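The man who reads the small print on taps

The plumber asks me to leave his name out, on the grounds that half his customers owe him money and the other half think he owes them an apology. He trades as Brundden, which was the name painted on the van when he bought it. Changing it would have cost more than the van.

We meet in a café at half past seven in the morning, his idea of lunchtime. He orders two bacon rolls and hands me neither.

He has been fitting kitchens and bathrooms in Foditz for 17 years and has firm views on most of what he has put in. "People choose a sink the way they choose a dog," he says. "They like its face. Then they get it home and find out what it eats."

What it eats, mainly, is rice. He has pulled rice out of waste pipes in every street between here and the Rocha estate. He has also pulled out a christening spoon and most of a candle. The owners always say they have no idea how it got there. "I never ask. I'm like a priest, only I charge for the call-out."

The call-out is 60 pounds, and he is tired of hearing that it is a lot. A couple on Grellance Road once talked him down to 50 and then showed him, with some pride, the tap they had just bought for 800. It had a setting for mist. "What are you misting?" he asked them. They didn't know, but it had come with the tap.

I ask whether kitchens have got better in his time. He chews for a while. Cupboards have, he says. Hinges are a wonder. Sinks have gone backwards, and he blames corners. A round-cornered basin can be wiped in one go, whereas the sharp square ones look splendid in a brochure and then grow a little garden along each edge. He has fitted six this year and warned every customer. Every customer nodded and signed. 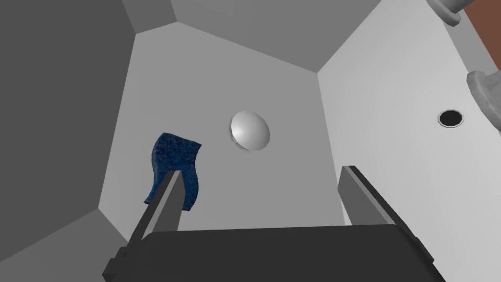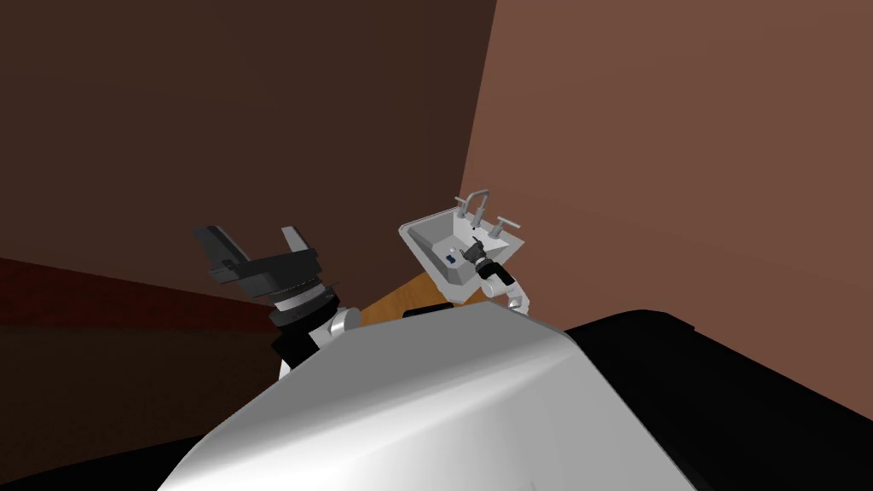

His own kitchen, he admits when pushed, has a tap that drips. It has dripped for four years. His wife has offered to ring somebody, and has gone as far as asking him for a quote. "I gave her a fair price," he says. "She said she'd get two more."

He won't retire, though his knees have put in a request. He tried a fortnight off in April and spent most of it under his sister's bath, where he found a previous plumber's sandwich wrapper and, behind it, a joint so badly done that he took a photograph to show people. He shows me. I make what I hope is the right noise.

Has he any advice for anyone about to do up a kitchen? He wipes his hands and thinks about it. Find out where your stopcock is, he says, and check that it turns. Then he looks at his phone, which has been buzzing for ten minutes, and sighs at it.

"Rice," he says, and asks if I'm getting the bill.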